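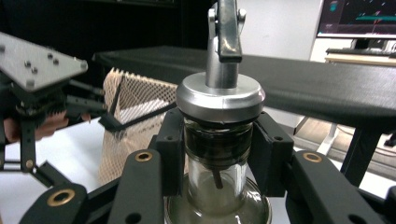 Randa Rizk asked whether the Quintero closure will hold on a bottle stored on its side, and the same point has come up from other buyers, so the storage limits have been moved up from the data sheet.

Side storage is acceptable for dry goods and for water-based liquids. Oils and spirits should be kept upright. The liner is rated for occasional contact with oil during pouring and transport, and long contact will swell it.

Quintero screw closure, lined
Sold by Grenov Packaging Supply

The Quintero is a metal screw closure with a replaceable foam liner, made for glass bottles with a matching continuous-thread neck. It is sold without bottles. Shell and liner ship assembled.

Specifications
Shell: aluminum, rolled edge
Liner: expanded polyethylene, 2 mm
Thread: single start, continuous
Finish: brushed or plain
Fill temperature: cold fill only
Pack sizes: 100 or 150
Liners sold separately: yes, same pack sizes

Fit
Check the thread finish code molded into the base or heel of the bottle before ordering. Neck diameter alone is not enough. Two bottles with the same outside diameter can have different thread depths, and a shallow thread will let the shell ride up and strip. Bottles from the Sitham line fit without changes. Older Zosholm bottles have a taller collar and need the long-skirt version, which is listed on its own page.

If the finish code is worn or missing, send one empty bottle to the Grenov counter, attention Lizeth Yupanqui. Bottles are measured in the order received and are returned with the next shipment.

Application
Wipe the rim before capping. Start the thread by hand and turn until the liner meets the glass, then tighten another quarter turn. More torque does not improve the seal and will cut a ring into the liner. For bench cappers, use the smooth chuck insert on the brushed finish — the knurled insert leaves marks.

Liner replacement
Pry the old liner out with a flat plastic tool. A metal blade will scratch the coating inside the shell. Press the new liner in from the center outward until it sits flat. Replace liners after 3 uses with oil or at the first sign of a cut, stain, or odor.

Cleaning
Wash shells by hand in mild soap and rinse. Dishwasher cycles dull the brushed finish and are not covered under returns. Dry fully before fitting a liner.

Ordering notes
Mixed finishes in one pack are not available. Plain finish restocks in August. Returns are accepted on sealed packs only.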